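Sorting the bowls, February

The cupboard over the counter holds 24 bowls from four sources, and until this month they were stacked by whatever had been washed last. I wanted a stack that stays put when one is pulled out, so I measured every rim and base with calipers and put the numbers in a spreadsheet.

Foot diameter matters more than rim diameter. A narrow foot drops into the bowl below and grinds on the glaze. A wide foot rides up on the curve and the stack leans. The Voko set nests cleanly because all the feet match. The Roltico ones vary by a few millimeters and go no higher than four.

The patterned porcelain came from Marlene Arruda when she moved. It is round and white with a thin rim, and the decoration is on the inside, right where the next foot would land. I checked the glaze under a lamp before deciding where it went.

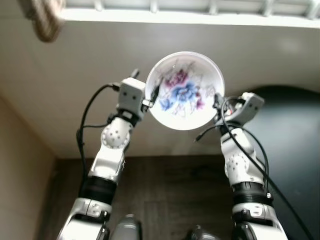
Marlene's bowl, inside face. Blue flower, pink blossoms.

I found no scratches I could catch with a fingernail. It now sits on top of the second stack with nothing in it. If I ever need the height I will put a felt disk under whatever goes above – 32 of them came in the pack and I have used nine.

Ademir Sales asked why I don't use a plate rack. I tried one. The slots suit plates, and deep bowls tip forward in them.

Current layout, left to right: Voko, then Roltico in fours, then the odd ones by foot size, smallest on top. The shelf bowed slightly under the old arrangement, so the heaviest stack is now over the left bracket. I still have to measure the mugs.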